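Talk notes, Skivunville, October 18, 2018
Teaching by hand and by remote

Slide 3. The book task
Say what the job is: pick up a book, stand it in a free slot of the rack. The operator at Talleo drives the arm remotely and we record every move. We have about 500 runs so far.

Point out the flat book with the white cover, 无人驾驶, lying on top of loose sheets in front of the black organizer. Fingers tend to catch paper along with the cover. Mention the leaning books too.
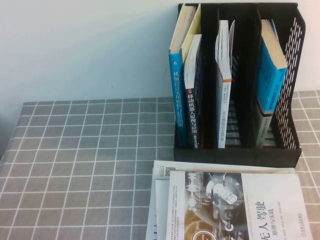
Slide 4. Guiding by hand
Same task, but you hold the wrist and move it yourself. Quicker to learn, and you feel contact. Your arm blocks the camera, so we replay each run without the person. Pleltorov did theirs this way in June.

Pause for questions, then the Kubíček clip (2 minutes).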